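Can it tidy up yet

16 October 2024

Quick one, kettle's on and I've got 29 minutes before the school run.

Itsuki Kobori wrote to me after the last post (the dishwasher one) asking why I'm so gloomy about house robots. Fair question. I'm not gloomy – just tired of being told March. It was going to be March last year as well.

My test is the same as ever. Toy bricks on the floor, small tubs, one colour per tub, go. My youngest can do it at 4, with moaning. If a machine can do that in my front room I'll pay for one. Not before. 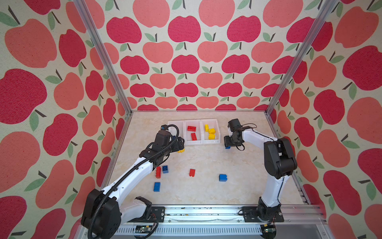
And sorting is the easy bit, remember. Bricks are hard, they keep their shape, they don't mind being squeezed. Socks do not behave like that. Nor does a wet towel, or half a bannana under the sofa.

Two arms ought to help. I use both hands for nearly everything and never think about it, one grabbing while the other is off after the next thing. Getting two of them to share a small space without a clash seems like proper work to me, more than the grabbing.

So where am I. Bricks, on a nice clear table – yes, I can beleive that. Whole bedroom, cat asleep on the pile, no. Stairs, don't even start.

Itsuki reckons shop floors first, homes years after. Probably right. Packing shelves at Lomgate before packing lunches at mine.

Will do laundry next time. Got to go, shoes.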